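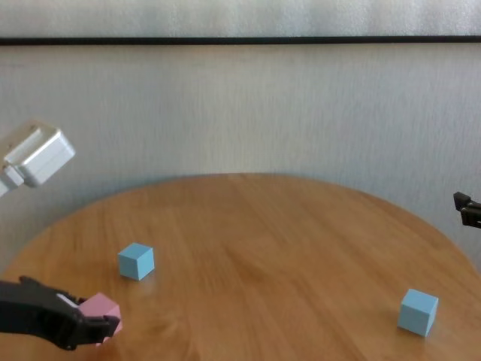 Yurii Antoniuk told me in another thread that a finish still soft after two weeks will never harden and has to come off. I would like a second opinion before I strip a whole tabletop.

Tacky oil-based varnish on a round wooden table: strip or wait?

Olumide Babalola
Asked in Furniture and Finishing, viewed 1,953 times

The table is a used Flinton, round, pedestal base. The old finish was worn through near the edge, so I washed the top with Igwe degreaser, sanded with 150 and then 220, wiped with mineral spirits, and put on three coats of Drillulano oil-based wiping varnish, satin. I left 16 hours between coats, which is within what the can says. Room temperature was 64 to 66 degrees throughout. Relative humidity was 60 percent on the first day and drifted a little lower after that.

The last coat went on in August, 17 days ago. Most of the top is dry to the touch. A coaster left on it overnight sticks and leaves a dull print. A fingernail dents the surface in the middle and much less toward the rim. The underside, which got one coat, is hard.

I do not know what the previous owner used on it. There was no visible wax, but the sandpaper clogged quickly in places. The varnish can was opened last year and had a skin on it, which I cut out before stirring.

What I need to know:
Is there a test that separates slow curing from a finish that has failed?
If it is slow curing, does heat help, and how much is safe?
If it has failed, can I leave the first coat in place and remove only the upper ones? 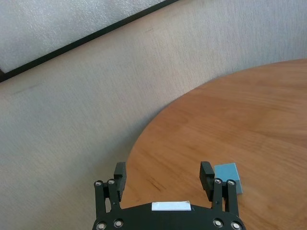 Yurii Antoniuk

My answer is the same as before. Strip it. Skinned varnish has already used up part of its drier, and you also sanded over an unknown finish. Either one is enough. Gel stripper, plastic scraper, rinse with whatever the stripper label calls for, let it dry, sand at 150, start again with a fresh can. You cannot take off only the upper coats with stripper. It does not stop at a layer.

Do not put another coat on top of it. I have seen that recommended and it makes the problem thicker.

Olumide Babalola
Comment: The underside came out of the same can and is hard. Doesn't that rule out the varnish?

Yurii Antoniuk
Comment: One coat versus three. It rules out very little.
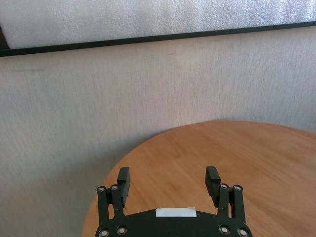 oakandalder

I would not strip yet. There are two tests, and neither takes long.

First, smear test. Put a few drops of mineral spirits on a white cotton rag and rub a spot the size of a quarter for 30 seconds. Oil varnish that has cured shows no color on the rag and the spot looks the same once the solvent flashes off. If the surface turns gummy and comes away, it has not crosslinked. Do this once in the middle and once at the rim and compare them.

Second, sanding test. Take 320 paper on a cork block and make five light strokes. Cured varnish gives white powder. Uncured varnish balls up on the paper. Powder at the rim and balls in the middle would agree with your fingernail result and would point to film thickness. People load the middle of a round top without meaning to, as each pass with the rag starts or ends there.

Your coats were also close together for that humidity. The can gives a recoat window, and those are generally worked out for a warmer and drier room than yours. The lower coats can be sealed in with solvent still in them, and then the film cures from the top down over weeks.

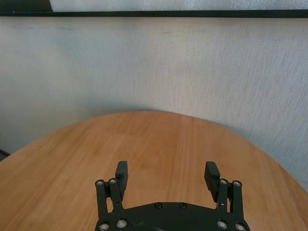

On heat: warm air moving across the top does more than high temperature. I run a small space heater on the far side of the room and a fan on low, pointed across the table and never down at it. Keep the surface under 102 degrees, measured with a cheap infrared thermometer. Above that you risk softening old glue in the joints, and the top will lose moisture faster on one face than the other and may cup. Leave it bare. No cloth, no coasters, nothing on felt pads.

Give that 10 days and repeat the smear test in the same two places. If the rim passes and the middle has improved, keep going. If nothing has changed in the middle, then Yurii is right and stripping is the correct job. For the third point, a card scraper will sometimes lift soft upper coats off a hard first one, but on a veneered top I would leave the scraper in the drawer. Check the edge profile to see whether yours is solid.

Olumide Babalola
Comment: Smear test done Tuesday. Rim clean, middle slightly gummy. Sanding gave powder at the rim and a mix of both in the middle. Heater and fan are set up. Edge grain runs through, so it is solid wood.

zelport_dan

had this with a dresser, used shellac over the top and it was fine

oakandalder
Comment: Dewaxed shellac over soft varnish can craze when the layer below keeps shrinking. It may hold on a dresser side. I would not use it on a table that gets plates and cups.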